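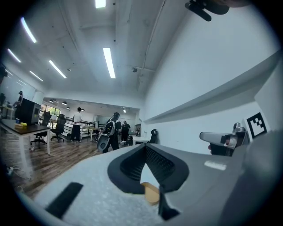

Bokico Sit-Down Desk, dark top / white legs

I've sold office furniture out of the same unit for years now and this is still the desk I end up steering people toward (Keir Buchanan here, I write all these pages myself, so blame me for the typos!). It's a plain desk with a dark top and white legs, and it goes with pretty much anything: wood floors, white walls, bare ducts overhead, whatever your landlord left you with.

The dark top is the one I'd pick for a shared room. Coffee rings don't jump out at you, and if your place is lit with long fluorescent tubes you won't get that white glare bouncing up at you all afternoon. I had a white table at home before and I was squinting by lunch. We do carry a white top too, it's called the Prins, same legs, and plenty of folks mix the two.

What's in the box: the top, the legs, a bag of bolts and the hex key. Assembly is easy with 2 people. I've done it solo on a Saturday morning and I don't recommend it, the top is heavier than it looks and you really want someone holding the far end while you start the bolts.

Chairs are sold separately. Any black office chair looks right with it, and the Ramier is the one I sit in myself. Get the hard-floor casters if you're on wood, please, the carpet ones leave marks.

A word on cables: there's no tray under this model. The Istitz clip-on tray fits and takes 3 power bricks if you're patient about it. Or just coil the extra and keep it out of the walkway.

We've shipped more than 2000 of these and the one complaint I keep hearing is about the feet, which used to come loose if you dragged the desk. New feet went on in October. If you have an older one, send me a note with your order number and I'll mail you a set, no charge.

Ships flat. Local pickup is fine too, just call first so I can get it down off the rack.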